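Version 6 of the recordings. If you have version 5, bin it. The only real difference is that the left and right wrist folders now hold the left and right wrists.

# Didby open day: bed-making recordings

These are recordings of a two-armed robot trying to tidy a bed in front of the public. They were made last July at the Didby open day, in the demonstration flat on the ground floor of the Oosthuizen building, by the Ultoter group. The programme called it "Robots in the Home". The children called it "the robot that can't make its bed", and their version was the one that spread.

The original plan was a short demonstration, repeated on the hour, with a talk by Catherine Morrison in between. The talk had slides. By mid-morning it was clear that people would walk past any number of slides to watch a machine lose an argument with a quilt, so we dropped the talk and ran the bed all day, and recorded everything. The result is this dataset, which was never meant to be one.

## What's in it

| Item | Value |
|---|---|
| Episodes | 661 |
| Episodes with a visitor's spoken instruction typed in | 131 |
| Size unpacked | almost 99 GB |
| Views | head, left wrist, right wrist |
| Also recorded | joint positions, gripper opening, operator commands |
| Sound | none (see Privacy) |
| Last edit to this file | Mar 1, 2020 |

An episode starts when the operator presses the pedal and ends when the operator presses it again. That sounds tidy. In practice the pedal was under the desk next to a bag, and a fair few episodes were started by the bag. We've taken out the ones where nothing moved. The ones where something moved by coincidence are still in.

Most episodes are short, one grasp or one pull. A few wander on for ages because Marthinus Visser was operating and doesn't believe in giving up on a corner.

## The bed

The flat is a real one, used for visiting staff the rest of the year, and we more or less took the bedroom as we found it. The things that matter for anyone training on this:

- a fitted sheet with a leaf print, which looks grey or beige depending on the light and the camera
- a pink comforter covered in cartoon animals, sweets and hearts
- a flag-style pillow, stars and stripes, and a plain one behind it
- red cushions down the left-hand side
- a comic or magazine with a glossy cover

The comforter belongs to Dénes Szűcs's daughter. She lent it on condition that the robot was careful, and she inspected it afterwards with a thoroughness that our own safety review could learn from.

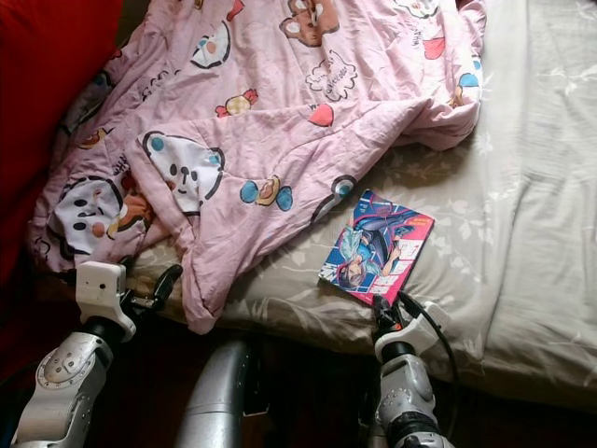 The instruction we gave the operators was "straighten the cover and put the reading matter somewhere sensible". We didn't define sensible. Catherine held that it was the bedside, Marthinus that it was the pillow, and a retired gentleman in the front row that it was the dustbin. All of these are in the typed instructions, more or less word for word.

We had fully intended to use a plain white cover, like everybody else. The plain white one was at the laundry. Having since tried both, we'd say the cartoon print is the kinder choice for anyone who wants to work out which bit of cloth went where, as a bear's face is easier to follow than a bit of blank cotton. It also upsets the odd object detector, which will tell you there's a bear in the bed.

## How the day went

Visitors came in by the hall door, stood behind a rope, and were allowed to ask for things. The operator sat at a desk to one side with the control arms. Drahomíra Šimko stood by the rope and translated requests into something the robot had a chance of doing.

"Make the bed" became "pull the near corner of the cover to the left".

"Make it do a somersault" became "pull the near corner of the cover to the left".

The grippers have two fingers each. They are good at edges and poor at the middles of things, and a comforter is nearly all middle. The way in is to come at a fold from the side, close slowly, and lift before you pull. Everyone who tried it wanted to pull first. We let visitors take the controls towards the end of the afternoon, and those episodes carry the operator code `guest`. They are wonderful to watch and we'd advise against training on them, unless you want a robot that handles bedding like someone late for a train. 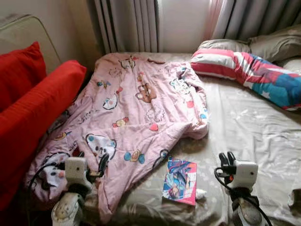 Between groups we reset the bed by hand. There was a written procedure for this, with a diagram by Ataahua Goodwin, and it was followed faithfully until the first tea break. After that the start positions vary with who was resetting and how many people were waiting. We now describe this as "natural variation in initial conditions", and a reviewer has already congratulated us on it.

The applause is the thing I'd have liked to keep. The crowd went quiet whenever the fingers closed and let out a sort of groan if the cloth slipped, and then clapped for quite small improvements. I've presented at conferences and never had a groan like it.

## Folder layout

```
didby-bed/
 episodes/
 0001/
 head/
 wrist_left/
 wrist_right/
 joints.csv
 commands.csv
 notes.txt
 instructions.csv
 splits/
 LICENCE.txt
```

`notes.txt` is whatever the operator typed at the time. Some are useful ("left finger caught piping, backed off"). Some are one word long, and a handful of those words have been replaced with `[removed]` at the request of the open day office.

`instructions.csv` has the episode number, the visitor's words as Drahomíra heard them, and her translation. Blank rows mean she was laughing or had gone for a sandwich.

## Splits

There are two, `train` and `test`. The test split holds 99 episodes, chosen so that no reset is shared between the two. Ataahua did this by watching the lot over a wet weekend, and has asked that it be used.

Guest episodes are in neither split. They're listed in `splits/guest.csv` for the brave.

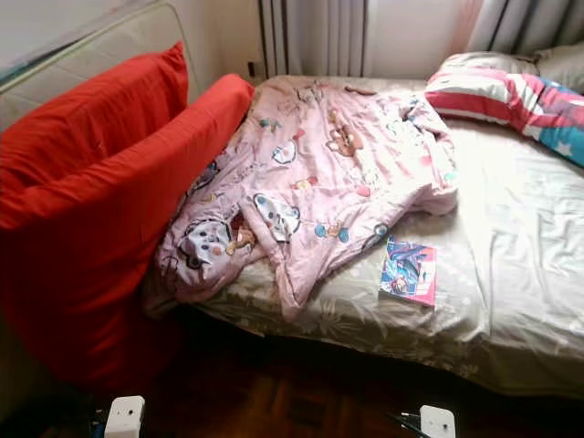 ## Labels

Each episode has one of these in the last line of `notes.txt`:

- `better`: the bed was tidier at the end
- `same`: it wasn't, but no harm done
- `worse`: what it says
- `argued`: the labellers couldn't agree

Two people labelled everything separately, then met to compare. Tidiness is a matter of upbringing. Dénes marks a cover as straight if it's on the bed. Catherine was raised by someone who ironed pillowcases. The `argued` pile is therefore bigger than we'd like, and reading it will tell you more about the two of them than about manipulation. If you need a clean signal, leave it out.

We did try measuring the covered area from the head camera to settle the matter. It gave top marks to a cover heaped over the cushions, so we went back to arguing.

## Known problems

**Light.** The window has curtains and we changed our minds about them several times. Bright parts of the sheet wash out, more so in the wrist views than in the head view. We haven't corrected for it.

**Wrist views get very close to things.** With the hand low down beside the mattress you'll get a lot of hanging cloth, a lot of parquet, and the robot's own fingers taking up a good share of what's left. Several people have written to ask if those episodes are faults. They're what a wrist sees when it goes looking for a hem.
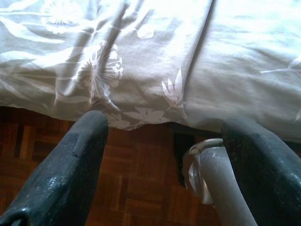

**Clocks.** The head camera runs slightly ahead of the wrists. The offset is constant within a session and is given in the first row of `joints.csv`. Versions before this one gave it with the wrong sign, for which we're sorry, and for which Pretov's students, who found it, have been sent a cake.

**Cables.** They come into the head view and they move about. If your model learns that cables are important, please let us know what it thinks they do.

**The comic.** It wasn't fixed down, it slides about whenever the sheet moves, and its cover is shiny. Don't rely on it as a landmark. One group did.

## What it's good for, and what it isn't

Grasping soft things at the edge, spotting folds, guessing which pull will help: yes, we think so. We've used it for the first of those ourselves at Ultoter with decent results.

Learning to make a bed from start to finish: no. There's one bed, one room and one cover, and very few episodes run the whole job. A model trained on this alone will expect red cushions on the left and be at a loss in most people's homes.

It's no use as a benchmark of speed either. The operators were told to go slowly for the audience, and then went slower still when they noticed they were being filmed by somebody's grandmother.

## Privacy

Visitors stood behind the rope, out of the head camera's usual view. We went through all the footage and removed episodes in which a face could be made out. Sound was switched off from the start. The typed instructions carry no names, apart from the names visitors gave the robot, and we've left those in as we can't see the robot objecting.

If you were there and think you're in it, write to us with the rough time of day and we'll look.

## Licence and thanks

Free for teaching and research. Ask first for anything else. If you publish, cite it as "Didby open day bed recordings, version 6", and do say which splits you used.

Thanks to Marthinus, Drahomíra, Dénes, Catherine and Ataahua, to the Oosthuizen front desk for the rope, and to the lender of the comforter, who got it back washed and has said we may borrow it again next July if we bring it home sooner.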